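Kasprzak asks whether anyone needs a towel-folding method

June - Household linen retailer Kasprzak today publishes the results of its towel survey, and would like to lower expectations before anyone reads them.

The company asked over 2,000 customers how they fold, store and wash their bath towels. Folding in thirds came out ahead of folding in half. Rolling, which has filled a good many home magazines lately, was a distant third. Kasprzak does not believe this proves very much.

"People told us they fold in thirds. I have seen inside enough airing cupboards to doubt it," said Trinity Kowalczyk, head of bathroom textiles. "Most towels get dropped somewhere and dealt with later. We sell storage boxes as well, and I still wouldn't claim that a box makes anyone tidy."

The survey also looked at the promises made for folding boards, shelf dividers and scented liners. The company tried 20 such products on its own shelves in Stodov and will stock 3 of them. The rest took longer to use than a pair of hands, or cost more than the towel.

Kasprzak's advice is short. Shake the towel out, find the two long edges, fold, and put it away. Customers unsure about washing should read the care label, which most of those asked admitted they had never done.

A crumpled peach-orange terry towel, with its white care label on the upper fold and the flat woven band along one edge.
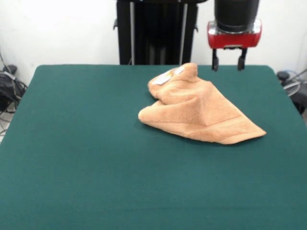

Availability

The full results are free from the Kasprzak shops in Stodov and Noderora. The three storage products go on sale there this month. Kasprzak makes no claim that they will change your life - they hold towels.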